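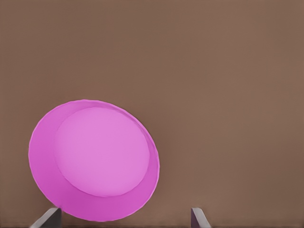

Veremstead Robotics – Cell Maintenance Group

Þórarinn Østergaard keeps two copies of the Kowalchuk cell. One is bolted to the floor at the end of the building and sorts kitchenware into trays. The other lives in a simulator on his workstation, with a plain brown surface, a pink bowl and the same two-finger gripper seen from the wrist. He says he spends more of his week in the second one.

"People assume the maintenance is all grease and cables," he says. "There is some of that. But if the arm starts missing picks, I open the simulated cell first. I put one object in it and I look at where the fingers are."

The bowl is his usual first object. It is a simple shape with no pattern on it, and the color is easy to separate from the table. The wrist view he had open when we sat down had the fingers spread wide at the bottom, with the bowl up and to the left of the gap and the tip of the left finger very close to the rim.

"A bowl is a fussy thing to pick with two flat fingers," Østergaard says. "You want one finger inside and one outside, and you close on the wall. So the first question is always whether the rim is between the fingers. In that view it isn't. The arm still has to move over before it can go down."

He uses views like that one to check what the group calls the hand offset, the stored distance between the wrist camera and the fingertips. The real cell has its own stored value, and the two are supposed to match. When a finger gets replaced or the camera bracket is loosened, the real value changes and somebody has to carry it over to the model.

Villads Hafþórsson wrote most of the procedure for that. He came to the group in January from the controls side and inherited a binder that he describes as "mostly arrows." The current version is one page and starts with the real machine. Lock out the cell. Wipe the fingers down and check both mounting screws on each. Put the calibration plate on the table, unlock, and run the touch routine, which brings the closed fingertips down to 10 marked points. Save the result under a new name. Then load it in the simulator and run the same points again.

"Save it under a new name is in there twice," Hafþórsson says. "We have lost good values by typing over them. I did it myself, my second week."

The simulated run is quick, so he goes further with it. The standard check is 80 bowl positions, spread over the whole reach of the arm and including the corners of the table. He looks at the ones that fail and doesn't pay much attention to the total. If the failures are scattered, he suspects the grasp settings. If they are all on one side, he goes back and looks at the offset.

"Scattered, I go to the software. One side, I go get a wrench," he says.

Both men wanted to talk about fingers. The cell uses flat gray metal ones made by Brindska, and the group swaps them as a pair. The previous pair had done 3,932 cycles when it came off, well short of what they had hoped for, because one fingertip had picked up a slight bend. Østergaard thinks it was being driven into the table on low picks. The approach height had been set with a thicker mat under the objects, and when the mat was changed the height was left alone.

"You couldn't see the bend from the operator side," he says. "The picks just got a bit worse. Spoons went first, then the bowls started to tip. We adjusted the grip force twice before anybody took the finger off and laid it on something flat."

The approach height is now on the page too, between the touch routine and the save. So is a straightedge check for the fingers, done every time the cell is locked out for any other reason.

I asked what the simulator doesn't catch. Hafþórsson answered right away that it doesn't catch wear. The fingers in the model are always straight and always the same thickness, and the bowl never has dish soap on it. Lighting is another gap. The rendered table shades off gently toward one corner, and the real one has a window on one side and a ceiling lamp that was moved last year.

"The model tells you what the cell should do if everything is the way you wrote it down," he says. "So when they disagree, I read what we wrote down."

The next job is the cable loop at the wrist. The supplier, Ekow, has sent a softer sleeve, and Østergaard wants it on before the cell goes back to full shifts. Taking the old one off means loosening the camera bracket – and that means the plate, the 10 points, and the bowl again. He has set aside a morning for it.

"The sleeve takes no time at all," he says. "It's getting the camera back where it was."

The one-page procedure is taped inside the door of the control cabinet. Members of other groups who want a copy can ask Hafþórsson at extension 264.

Posted Sep 21, 2020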